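Hard pencil case or soft pouch for a shared drafting table?
Stationery and Desk Tools > Storage

vfjeld_47
Setting up a shared table for an evening drawing class that starts in April. Every seat gets one case with two pencils, an eraser and a 6-inch ruler. I have been comparing slim hard cases against zip pouches. Requirements: lies flat, does not roll, opens without a struggle, closes without crushing leads. Budget is low. Opinions on lid type are welcome, particularly from anyone who has used the same case for more than a year.

ullask
Hard case. A pouch takes the shape of whatever is in it, so you can't stack them and the ruler pokes out the corner. The weak point of a hard case is the hinge. Check whether it is a separate pin or molded as one piece with the lid. Molded ones go white along the fold and then split.

burkevton_r
Disagree. I ran pouches at Burkevton for 26 students and replaced two in the whole period. Hard cases get dropped, the lid pops, and the leads break inside the wood where you can't see it. A pouch absorbs some of that.

ullask
Leads break in pouches too, when somebody leans on one. The difference is that a dropped case is one event and a leaned-on pouch happens daily.

vfjeld_47
The one I am leaning toward is white, long and slim, with rounded corners and a rim along the near side of the lid. There is a short line of small dark lettering in the center of the lid. Seen on the table:

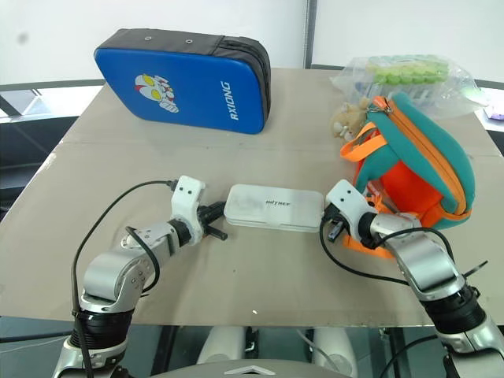
Reply 5 of 9

trygve_s
The rim matters more than the hinge for your use. It gives your thumb something to push against. On a lid with no rim and any gloss to it you end up squeezing the sides, and that makes some cases harder to open. Measure the inside length before ordering. Rounded corners take usable length off a ruler, and a 6-inch ruler is longer than six inches once you include the blank ends.

burkevton_r
White on a pale table is a mistake. Cases get left behind at the end of the night. The blue padded case at the back left of that table is what I would call visible.

vfjeld_47
Noted on color. The same supplier (Nivska) lists a dark green. Inside length is given as 61 mm short of a full foot ruler, an odd way to put it, but it clears a 6-inch with room left over.

ullask
Label the underside, whatever color you buy. Lid labels wear off where people hold them. Paint marker on the base, left overnight before use — ballpoint on tape lasts a month.

trygve_s
Buy one and cycle the lid by hand before committing to the full set. I still would not use pouches.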